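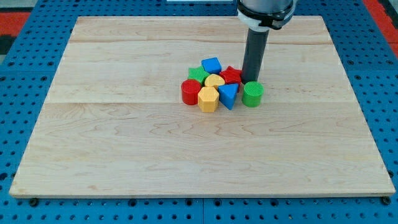

19 Nov 2022

The Gustwood toy library was closed to members today for the sorting of the shape sets. Craig Halliday opened the building at nine and Ziad Hamdan joined him shortly afterwards. I attended until mid-afternoon and kept the record.

The shape blocks were taken first. The register lists 314 pieces under this heading, and the October check had left several sets marked as incomplete. The red, yellow, green and blue pieces were put back into their sets, two of each colour to a set, and each set was placed in a drawstring bag with its card. The stars gave the most trouble. A red star and a green star belong together in the same bag, and past borrowers have tended to return two of the one colour.

Mr Hamdan is of the view that the hearts should be listed separately in the catalogue, as they are the pieces most often asked after by families. I have noted this for the next meeting – no decision was made.

The ridged surfaces hold dust and required a soft brush. Mr Halliday recommended the one from the Moussa cupboard, and it proved suitable.

One hexagon remains unaccounted for. A letter will be sent to the Wender playgroup, which had the set on loan until last month.

Lunch was taken at half past twelve. The puzzles were not reached and are held over. Labels for the new bags are still to be ordered, quantity 400.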